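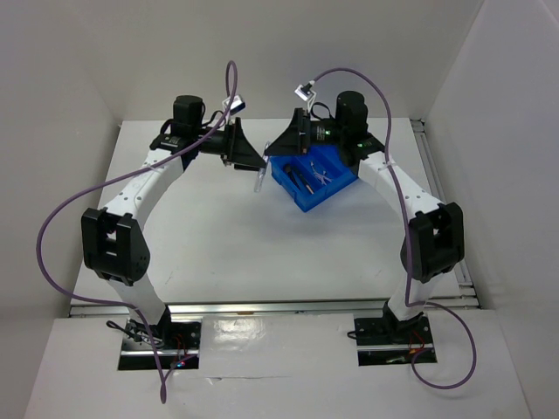 Progress report, bench automation trial
To: Kerttu Ruotsalainen
From: Araceli Pastor
25 February 2026

You asked for a short report after the Brudetti open day and a plain answer on whether we should release the second part of the Zimurel grant. My answer is not yet. The reasons are below, along with what I think we should ask for before the next decision.

Kamrul Mondal and I spent the morning at the Sepúlveda site. Most of the visitors were possible customers and a few were from the local college. The talk ran long and the time at the bench was shorter than promised, so some of what follows comes from a conversation over lunch with Ezequiel Vallejo, who runs the bench work there.

What we were shown

The setup is two arms facing each other in a white enclosure, with a gripper and a small camera on each. The job is tidying small parts at a workstation: a blue divided bin, a pen-like tool, some thin wire and a clear plastic tube. The arms can bring the bin up between the two grippers and hold it tilted over the table with things in it, and I will give them that. Holding one object with two arms is harder than it sounds, and last November they were still doing everything one arm at a time.

Ezequiel told us the system has learned from 3000 recorded runs, all made by people steering the arms by hand. He said the final version of the task has nine steps, from picking up the bin to putting the last part in its compartment. We saw it attempted seven times. It got to the end in four of those. In the other three a member of staff stepped in, once after the wire caught and twice after the bin slipped.

The slides gave a success rate well above what we watched. Kamrul asked how a success was scored and was told that a run counts if the bin is upright at the end, whether or not everything is in the right compartment. I don't think that is a dishonest measure, but it is a generous one, and it isn't the one in the grant agreement. The agreement says every part in its place with no help.

What bothers me

The work area is very clean. White walls, white table, nothing in there except what the task calls for. The benches at Brornus, where this is meant to end up, have coffee rings, tape, three kinds of tray and a window. When I asked what happens in changing light, I was told testing is planned for the spring. It was planned for last fall too.

The cables are loose. Each arm has a long purple one that loops out wide beside the arm. Phúc Mạc read through the safety section for us before the visit and had already flagged cable routing as an open item. It is still open. There are also short red wires coming out at the bases. None of this matters much for a demonstration, but they have asked us for money to move toward a working site, and I would have expected it to be dealt with by now.

I also couldn't get a clear figure for how long a run takes. My own watch said several minutes for the better ones. A person does this in the time it takes to say so. Speed was never the main goal in the proposal, though it comes up on nearly every page of the new brochure.

What is going better

The staff are good and they answered the awkward questions. The log they keep of failed runs is thorough and Kamrul came away with a copy. Spending is within budget. The 49 hours of operator training promised for this period have been delivered, with sign-in sheets.

What I suggest

Hold the second payment until they send results scored by the rule in the agreement, from a block of unedited runs with one of us in the room. Ask for a set of those runs on a Brornus bench, as it is, without cleaning it first. Get a date for the cable work in writing. Phúc can check it when it's done.

If you disagree about the payment I would rather talk than trade emails. Ezequiel knows roughly what is coming and didn't argue. He did ask that we decide before their lease comes up, and I said I would pass that on.

Travel receipts are in the shared folder. Kamrul's parking is missing and he is looking for it.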